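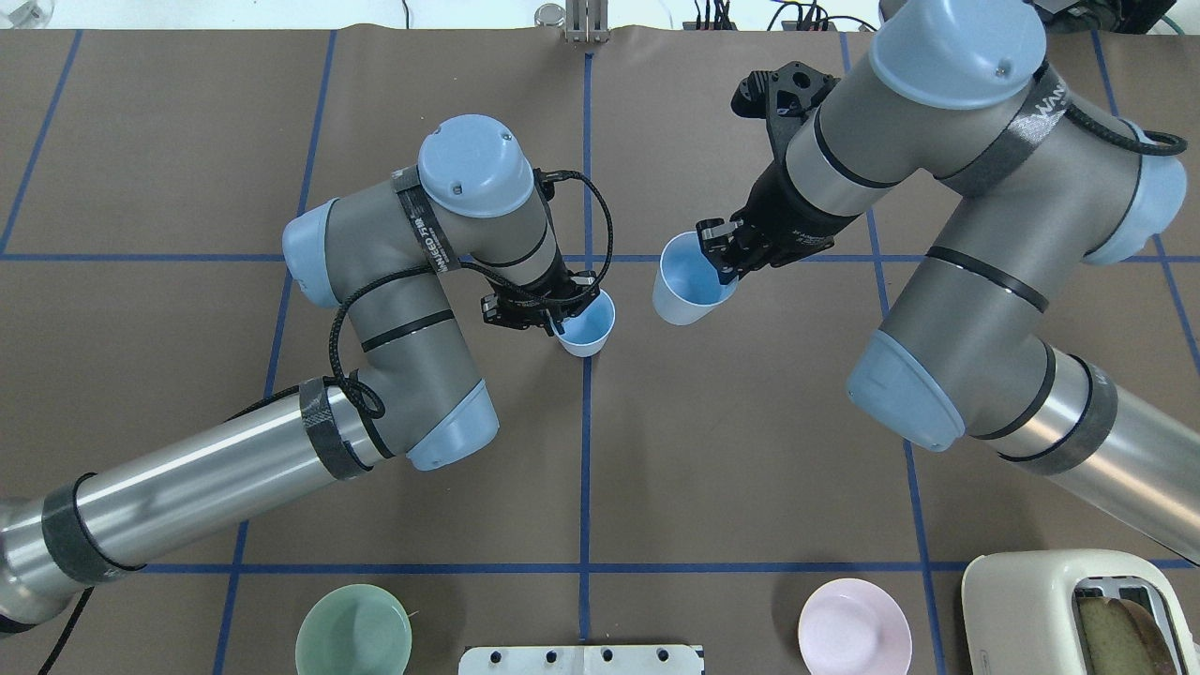
Figure 3. The Covus cell during the pouring check. Each arm holds one cup above the central vertical tape line.

4. Cell Setup and Upkeep

4.1 Table and tape grid

The Covus cell has two arms which share one tabletop. The first version of the table had no marks, and each operator put the objects back by eye after a trial. This gave us a slow drift in the start positions that we noticed only when we compared trials from the first and the last week. We then put blue tape on the brown surface in a rectangular grid. The central vertical line divides the work between the left and the right arm, and one horizontal line crosses the table at the height where the cups are brought together in the camera view.

The tape is laid with a steel ruler and pressed down by hand. The edges lift after many wipes with a damp cloth, most often where the lines cross. When a piece lifts, the operator replaces the whole line and does not patch it. Patching was tried by the second author and produced a step in the tape on which the bowls rocked.

Objects which are not used in a trial may stay on the near side of the table. We allow this on purpose, so that the near side looks like a kitchen counter in ordinary use. The only rule is that no such object may stand between the two grippers.

4.2 Cable routing

Most of our lost time in the early period came from cables. In the delivered state, the cable of each arm was tied tightly to the links. After some days of work at the wrist, the outer braid began to show wear at the tie points, and on the left arm the gripper signal dropped out when the wrist was turned far inward. Replacing the cable took the whole afternoon, and the fault came back after the next long session.

We therefore changed the routing. The cable now has a free loop between the wrist and the elbow, and it is held with tape on the links only. The size of the loop is a compromise. If it is too small, the cable pulls at the connector. If it is too large, it can catch on an object when the arm comes back from a low pose. We set the loop with the arm fully extended and then give it two finger widths more. Cable ties are not used anywhere on the moving links.

The tape holding the cable must be checked as well, as it becomes soft when the joint housings are warm. Rasa Sepp, who maintained the cell in the Zikemville laboratory, suggested pulling each band lightly at the start of the day. If a band slides, it is cut off and a new one is put on after the link has been cleaned with alcohol. We adopted this as part of the daily check.

4.3 Gripper pads and alignment

The two-finger grippers are fixed to the wrists by angular brackets. The screws of the brackets loosen slowly, and the operator does not see this directly. What one sees is that the cup is held with a small twist compared to the previous day. We mark each screw head with a line of paint which continues onto the bracket, so that a turned screw can be found at a glance. Thread lock was avoided because the brackets have to be removed for pad changes.

The pads are changed after 400 grasps or when a cup slips during the pouring check, whichever comes first. Both pads of one gripper are always changed together. After a change, the gripper is closed fully and opened again before the zero position is stored. We skipped this step several times in the beginning, and in each case the stored zero was wrong by an amount large enough to press a plastic cup out of shape.

4.4 The pouring check

The pouring check is carried out before each recording session and after each repair. Both arms pick up a cup and bring it above the central line, as shown in Figure 3. The cups are tilted so that the rims come close, and the arms stop and hold this pose for 100 seconds. The operator then looks at the gap between the cups from the front and from the side. If the gap changes while the arms hold, the joint brakes and the bracket screws are inspected in this order.

We chose this pose for two reasons. The first is that both wrists are turned, which puts the cable loops under the load they have in real pouring. The second is that an error in the base position of either arm appears directly in the gap, so that no measuring tool is needed for a first judgment. A full calibration with the Skunum target takes much longer and is done only when the check fails two times in a row.

The check has one weakness. When both bases have moved in the same direction, the gap stays the same and the error is not found. This happened once, after the table had been pushed during cleaning. Since then, the operator also compares the position of the cups with the central tape line, and the feet of the table are marked on the floor.

4.5 Maintenance record

All work on the cell is written in one paper notebook which stays beside the emergency stop. An electronic form was used until November and then given up, as entries were often made from memory at the end of the day. Each entry names the arm, the part, and the result of the next pouring check. Entries without a check result are treated as open repairs, and no recording is started while a repair is open.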